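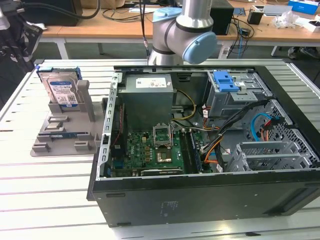 옆판을 떼고 눕혀 놓은 데스크톱 본체

오래된 데스크톱 처분하는 법을 정리해 둔다. Eltcombe로 이사 온 뒤에 알아본 내용이라 다른 지역은 절차가 다를 수 있다. 타래로 씀.

본체를 버리기로 했으면 제일 먼저 할 일은 파일 확인이다. 바탕화면, 문서 폴더, 다운로드 폴더까지는 다들 본다. 빠뜨리기 쉬운 건 메신저 받은 파일 폴더, 브라우저 즐겨찾기, 공동인증서 비슷한 것들, 그리고 게임 세이브. 세이브는 프로그램 설치 폴더 안에 들어 있는 경우도 있어서 따로 찾아야 한다.

내 경우 옮길 파일이 462GB였다. 절반 넘게 사진이었고 같은 사진이 폴더만 바꿔서 여러 번 들어 있었다. 중복 정리를 먼저 하고 옮길까 하다가 그냥 통째로 옮겼다. 정리부터 하려고 하면 본체가 현관에 한 계절 더 서 있게 된다.

복사에는 Lirnent라는 백업 프로그램을 썼다. 무료판으로도 된다. 중간에 끊겨도 이어서 복사하고, 실패한 파일 목록을 텍스트로 남겨 준다. 메뉴 번역이 어색한 게 단점. '복원'과 '되돌리기'가 따로 있는데 무슨 차이인지 아직도 모르겠다.

백업은 2벌 만들었다. 외장하드 하나, 가족 집에 둘 것 하나. 복사가 끝났다는 창만 믿지 말고 다른 컴퓨터에 꽂아서 파일 몇 개를 열어 봐야 한다. 동영상은 앞부분만 재생하지 말고 끝부분도 눌러 볼 것.

다음은 저장장치. 하드디스크는 포맷만 해서 남에게 넘기면 복구될 수 있다. 전체 덮어쓰기를 한 번 돌리면 되는데 시간이 오래 걸리니까 자기 전에 걸어 두는 게 낫다. SSD는 방식이 달라서 제조사가 주는 초기화 도구를 써야 한다. 둘 다 귀찮으면 빼서 보관하고 본체만 내놓으면 된다. 수거하는 쪽에서도 저장장치 없는 본체를 받아 준다.

계정 로그아웃도 잊지 말 것. 음악 프로그램이나 편집 프로그램 중에 기기 대수 제한이 있는 것들은 옛날 컴퓨터가 자리를 차지한 채로 남는다. 나는 하나를 빼먹어서 고객센터에 메일을 보냈다. 답장은 왔지만 구매 영수증을 찾으라고 해서 그게 더 오래 걸렸다.

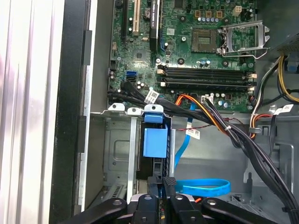

CPU 소켓의 고정 브래킷이 열린 상태

부품을 따로 팔지 통째로 넘길지는 귀찮음의 문제다. 따로 팔면 값은 조금 더 받는데 부품마다 사진 찍고, 글 올리고, 문의에 답하고, 포장해야 한다. 그중 제일 힘든 건 문의 답하기. "되나요?"라고만 보내는 사람이 많다.

따로 팔 거면 메모리와 그래픽카드가 그나마 빨리 나간다. 파워는 잘 안 팔린다. 사는 입장에서 상태를 알 수가 없으니 이해는 간다. 케이스는 부피 때문에 택배비가 물건값을 넘는다. 직거래로 가져가겠다는 사람이 없으면 포기하는 게 맞다.

메인보드는 모델명을 정확히 적어야 한다. 보드 위에 인쇄된 글자를 그대로 옮겨 적고 리비전 번호까지 쓸 것. 백패널 커버가 있는지도 꼭 물어보니까 미리 적어 두면 쪽지가 줄어든다.

CPU를 뺀 보드를 보낼 때는 소켓 덮개를 씌워서 보낸다. 핀이 소켓 쪽에 있는 제품은 뭐가 살짝만 닿아도 휜다. 덮개를 버렸으면 중고 가게에 물어보면 된다. 시내 Morikawa에서는 덮개만 따로 얻을 수 있었다. 정전기 방지 봉투도 거기서 같이 샀다.

Morikawa는 매입도 한다. 가격은 개인 거래보다 낮다. 대신 가져가면 그 자리에서 점검하고 바로 돈을 준다. 신분증 필요하고, 점심시간에는 매입 창구를 닫는다. 홈페이지에 적혀 있는데 글씨가 작아서 못 보고 갔다가 밖에서 기다렸다.

안 팔리는 건 Hisstead 재활용센터로 가져간다. 컴퓨터 본체는 무료, 모니터는 유료. 프린터는 잉크를 빼서 가야 한다. 케이블은 입구 왼쪽 통에 따로 넣는다. Eltcombe에서 13번 버스가 센터 앞까지 가는데 본체를 안고 타기에는 좀 무겁다. 손수레 추천.

방문 수거를 신청할 수도 있다. 센터 홈페이지에서 예약하고 문 앞에 내놓으면 된다. 이사철에는 예약이 밀린다. 나는 9월 초에 신청하려다 빈 날짜가 없어서 직접 갔다.

본체를 들고 가기 전에 먼지를 털어야 하냐는 질문이 있었는데, 센터는 상관없다고 한다. 팔 물건이면 터는 게 좋다. 실내에서 털지 말 것. 베란다에서 털었는데도 빨래를 다시 했다.

멀티탭도 같이 정리했다. 컴퓨터 자리를 비우고 보니 뒤쪽에 뭐가 꽂혀 있는지 모르는 어댑터가 여럿 나왔다. 어댑터에 기기 이름을 써서 테이프로 붙여 두면 나중에 편하다. 전압이 다른 걸 잘못 꽂으면 기기가 상한다.

본체가 빠진 자리에는 700mm짜리 책장을 넣었다. 폭은 맞는데 콘센트가 가려져서 다시 뺐다. 가구 살 때는 콘센트 위치도 같이 재야 한다.

답글로 노트북도 똑같냐고 물어보신 분. 순서는 같은데 배터리 때문에 접수하는 창구가 다르다. 부풀어 오른 배터리는 버스에 들고 타지 말고 센터에 먼저 전화해 보세요.

요금과 접수 방법은 2019년 9월 13일에 확인한 내용. 바뀐 게 있으면 이 타래에 이어서 적겠음.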